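**Skedodport housewares trade** is the name given to the making, wholesaling and retail sale of goods for the home in the harbour town of Skedodport and in the neighbouring parish of Pant. The trade grew out of ship chandlery and tinsmithing, passed through a long period in which enamelled metal was its main line, and is now chiefly concerned with moulded plastic vessels, baskets, shelving and surface coverings. It remains the largest source of shop employment in the old harbour quarter.

## Origins

Skedodport has a shallow tidal harbour and was never a deep-water port of any importance. Its early shops supplied coasting vessels with pails, lamps, rope, candles and cooking pots, and the same goods were sold over the same counters to households in the town. Parish accounts mention payments to tinsmiths for the mending of church buckets, and the lane behind the fish quay is still called Pail Row.

When the coasting traffic declined, the chandlers kept their premises and gave up the marine side of their stock. Several moved their window displays from the quay side of the building to the street side, which explains why a number of the older shops have their finer fronts facing inland. The change was gradual. Some houses continued to sell lamp oil and cordage beside saucepans until the railway goods yard at Pant closed.

The first firm known to have dealt in housewares alone was Burkness, founded as a tin and wire works on the upper side of Pail Row. Burkness made milk cans, colanders and meat covers, and later bought in enamelled ware from inland makers to sell under its own label. Its catalogues, which were posted to customers in December each year, are among the main sources for the history of the trade.

## From metal to plastic

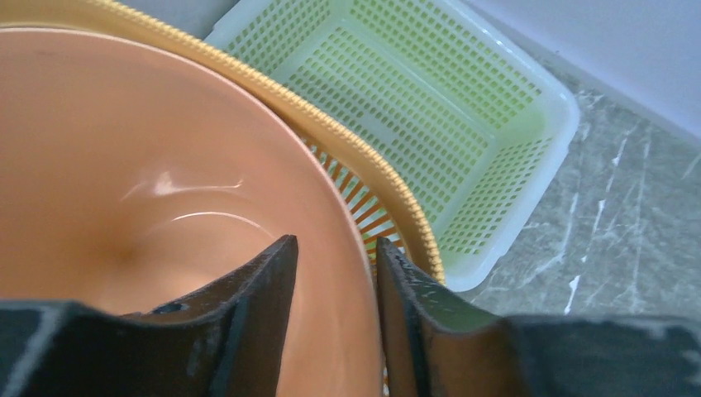

Enamelled ware was heavy to carry and chipped easily, and shopkeepers bore much of the cost of goods damaged on the way from the yard. Plastic vessels, when they became available, were at first sold as a cheaper second choice. Early examples were brittle in cold weather and faded in strong light. The Burkness catalogues of the period place them on the back pages with clothes pegs and soap dishes, and advise the customer against the use of boiling water.

Improved materials changed the position. Polyethylene is flexible and resists knocks, while polypropylene is stiffer and bears heat better. Both are light and can be coloured throughout, so that a scratch does not expose a different shade beneath. Bowls and tubs are generally made by injection moulding, in which melted plastic is forced into a closed mould, cooled and pushed out. Most are given sloping sides so that they will leave the mould cleanly and will stack one inside another in transit. A rolled or thickened rim stiffens the vessel and gives the hand something to hold.

Burkness stopped making tinware and took up moulding in a former net loft at Pant. The works employed fewer people than the tin shop had done, and the displaced workers mostly moved into warehousing. A smaller company, Studbridge, was set up by former Burkness foremen and made baskets, drainers and cutlery trays. The two firms competed for the same shops for many years but shared a delivery round in the winter months, an arrangement that was recorded only in the carrier's day book.

### Imitation weave

Baskets were the last class of goods to change. Cane and willow were cheap locally, and customers were used to them. Studbridge answered with two methods. In the first, a basket was moulded in a single piece with a pattern of raised strands on its surface. In the second, plastic strip was woven by hand over a stiff former and finished with a plaited border. The second method cost more and was done largely by outworkers in the villages behind Pant, who were paid by the finished piece and supplied their own lighting.

The woven kind is easier to repair and has kept a following. The moulded kind is easier to clean. Shops in the town normally stock both, and the local habit is to call the first "cast" and the second "drawn", terms that are not used in the wider trade and appear to have come from fishing gear.

## Surface coverings

The sale of coverings for kitchen worktops and tables began as a sideline. Oilcloth was cut from the roll by the chandlers, who already held it for use on boats, and it was followed by printed vinyl and by sheets of decorative laminate. These last are made by pressing layers of resin-treated paper under heat, with the printed pattern lying beneath a clear wearing layer.

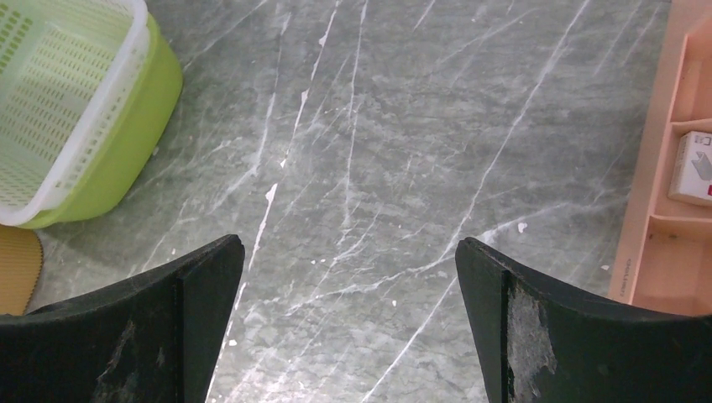 Patterns have tended to follow the appearance of costlier materials. Wood grains were the first to sell in quantity at Skedodport, followed by small geometric prints and then by stone effects. Of the stone effects, marble has been the most lasting, and local dealers have long sorted it by ground colour into white, green and grey. The grey, of which the countertop shown is an instance, was the slowest of the three to find buyers and later became the standard stock colour. Dealers held that a broken, veined pattern hid crumbs and light scratches better than a plain one. The opposite complaint, that small spills were hard to find on it, was made often enough to be answered in the Burkness catalogue, which advised wiping the whole surface after each meal.

Natural marble itself was little used in the town. It is softened in finish by acids such as lemon juice and vinegar, and it is heavy for the timber floors of the harbour houses. A few slabs survive in former dairies and in the fish market, where their coolness was of use.

## Organisation of the trade

For most of its history the trade was arranged in 3 tiers. Makers sold to wholesale houses on the quay, wholesale houses sold to shops, and shops sold to the public. Makers did not open shops of their own, and a wholesaler who sold directly to a household could expect to lose the custom of every shop in the same street. The rule was never written down. It weakened after the Pant works began to admit the public to its clearance room, and it had lost its force entirely by the time the last wholesale house gave up its lease.

Goods were ordered by the gross and carried in nested stacks separated by paper. Lids travelled apart from their vessels and were matched in the shop, a practice that led to constant disputes over shortages. Price tickets were written by hand and tied through the handle or pasted to the base. Printed labels replaced them, and the barcode, read by a scanner at the till, later allowed stock to be reckoned without a yearly closure for counting. The base remained the favoured place for the label because it left the visible sides of the article clean.

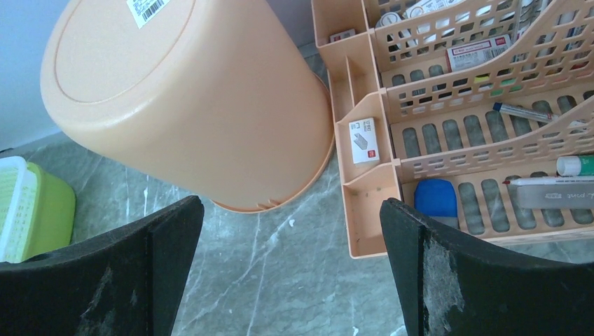 *A peach-coloured plastic tub turned upside down, with a barcode sticker on its flat end.*

Colour was decided by the makers a season in advance. Burkness kept a sample board of 11 shades, which was carried from shop to shop by its traveller and returned to the works with the orders noted on the reverse. Cream, pale green and the warm tints between pink and orange were the steadiest sellers. Dark blue was bought for outdoor use. White was little ordered, as it showed wear quickly, and black was confined to buckets for builders. The board is preserved, though its order notes have been partly rubbed out.

## Decline and later history

The trade contracted when large shops outside the town began to sell similar goods beside groceries. The Studbridge works closed first, and its moulds were sold abroad. Burkness gave up making and continued as an importer, keeping the Pail Row building as its office and a warehouse at Pant. The outworkers' basket trade survived in a reduced form and now supplies gift shops along the coast.

The number of housewares shops in the harbour quarter has since been steady. Several are run by families who came to the town to work in the wholesale houses and took over shops when their owners retired. They sell a wider range than their predecessors did, including steel tiffin boxes, pressure cookers and spice tins, and they have revived the pavement display, in which goods are hung and stacked outside the door during the day and carried in at dusk. The display is permitted under an old harbour by-law that allows a trader the width of one barrow in front of the shop.

## Collections and study

The principal collection relating to the trade is held in the reading room of the Skedodport harbour office. It comprises 3,000 items, among them catalogues, sample boards, price tickets, mould drawings and finished wares. The greater part was gathered by Harsh Mittal, a former stock clerk at Burkness, who also compiled the handlist by which it is consulted. Objects are arranged by maker and then by use, and unmarked pieces are kept together in a separate press.

The only full-length study is by Devendra Nautiyal, whose history of the trade draws on the collection and on interviews with former outworkers. Nautiyal places the founding of Studbridge before the move of Burkness to the net loft, while the handlist gives the reverse order. The surviving rate books do not settle the question, as the pages for Pant were damaged by damp.

## See also

- Enamelled ware
- Injection moulding
- Pail Row, Skedodport
- Pant goods yard
- Ship chandlery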